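Fluron Tabletop Scene Pack, by Bririco

If you train or test manipulation policies in simulation, you know how quickly a plain gray table gets old. Fluron is our answer – a pack of furnished home scenes for a single fixed arm, with a marble counter to work on and the sort of stuff people really leave beside a sink. 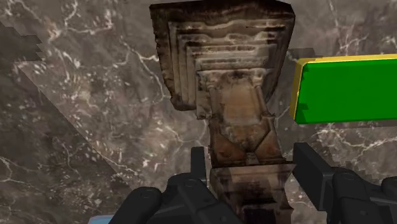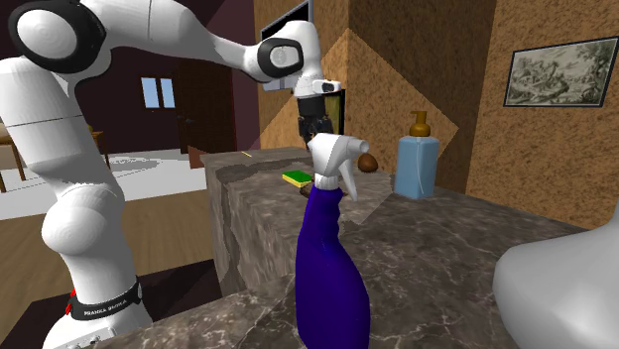 Wrist view first, then the wider room view.

Ruth Grajales wrote to us that the veined marble was what sold her. Her grasp detector had been doing great on flat colors and fell apart on the first Fluron counter, and she wanted to know if the textures could be swapped one at a time. They can! Every surface has its own slot, so you can keep the layout and change only the counter, or only the walls.

What you get
4 furnished rooms
1012 textured props, from kitchen basics to carved oddities that are great fun to grip
Scene files for the Adport and Giraldo loaders
2 camera setups per room, wrist and fixed

Props load with mass and friction already set, and you can override both. Shadows cost some speed, so turn them off for long training runs and back on for testing.

The next update is due in October and adds 3 more rooms.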